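Asking Prices and Time on the Market in Two Coastal Suburbs

Property and Valuation, second-year group project
Group members: Albertina Seixas, Emiliano Sepúlveda, Elba Villalba
Supervisor: Hortensia Bustos

1. Background

Our group looked at how long homes stay on the market in Pendent and Ullden, and whether the first asking price has anything to do with it. The two suburbs share a railway line and a secondary school, but Ullden has mostly older terraces and Pendent has a large share of flats built as one development. We wanted to know if sellers who start high end up waiting longer.

2. Data

We used adverts from the Dokon listings site, saved between February and June. The first download gave us 957 adverts. Many were repeats, where the same home had been listed by two agents or taken down and put back up with new wording. After removing these, and any advert with no price, we had 657 homes. Of these, 225 were in Ullden and the rest in Pendent.

Emiliano wrote the script that matched repeats by street, number of bedrooms and floor area. Albertina checked the doubtful matches by hand.

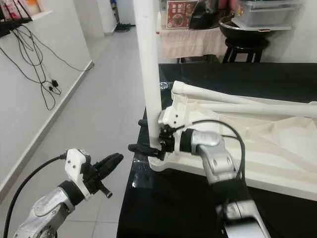 For each home we recorded the first asking price, the last asking price, the number of price changes and the number of days between the first advert and the "under offer" notice. Where a home was still for sale at the end of June, we marked it as unsold and kept it in a separate table.

3. Method

We grouped the homes by type and size, then worked out the middle asking price per square metre for each group. A home was called "high" if it started more than a tenth above the middle price for its group. We did not try to adjust for condition. Adverts describe nearly every kitchen as modern, and we had no fair way of scoring them.

Elba also interviewed Benjamín Zapata, a sales agent at Fülöp, who explained how his office agrees a starting price with owners.

4. Results

In both suburbs, homes in the high group took longer to go under offer. The gap was wider in Ullden. High-priced flats in Pendent often had their first price cut within a month, while owners of terraces in Ullden tended to hold out until well into spring.

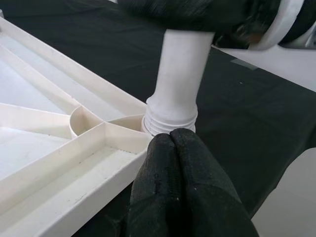
Small flats were the exception. One-bedroom flats close to the station sold quickly at almost any starting price, and we found no clear difference between the two groups. Mr Zapata thought this was down to landlords buying before the new student year, but our data does not show who the buyers were.

5. Limits

Asking prices are not sale prices, and we could not get the final figures in time. The "under offer" date depends on the agent updating the advert, and some offices are slow to do it. Our period also misses the autumn.

6. Further work

With another term we would add the sale prices from the land register and extend the sample to at least 1,000 homes, including the villages north of Ullden. The matching script and the cleaned table are in the course folder.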